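Javari chess clock, reviewed

I bought the Javari to replace an old wind-up clock that had started to lose time on one side. It's a digital clock with a rocker bar across the top, one display per player and five buttons along the front. I have used it through the winter for club nights and for games at home with Neelam Yadav, who plays faster than I do and hits the bar harder.

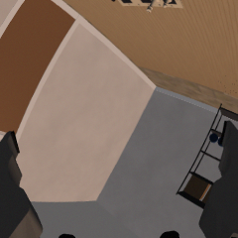
Setting it up

The clock takes two AA batteries, not included. The maker claims 800 hours from a set. I haven't got near that, but the first pair is still going. Presets are chosen by number and the list is printed on the base, so you have to tip the clock over to read it. I copied mine onto masking tape.

Entering your own time control is slower. You hold the centre button until the hours flash, then step through every digit for each player. Miss one and you go around again — there is no back button. The clock does remember the setting after it's switched off.
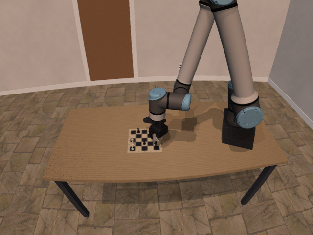 Sturkside, August

After a few months of regular use, the rocker is as firm as it was on the first night. It makes a dull click that doesn't carry to the next board. The rubber feet are less good. One has come off twice and is now held on with contact adhesive.

The displays are clear from straight on and grey out from the side. Girish Dubey, who runs our junior nights, prefers his Shakya because he can read it while walking past. The Shakya costs more and its bar is noisier. For a parent or coach looking after several boards, I'd pay the difference.

A longer increment suits the Javari best. In blitz, a light tap near the end of the bar sometimes doesn't register, and you don't want to be checking the display with your king in trouble.

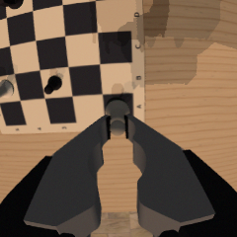 Worth buying?

For home and ordinary club play, yes. I'd like a padded case in the box and a better colour than the mustard I got — it also comes in black.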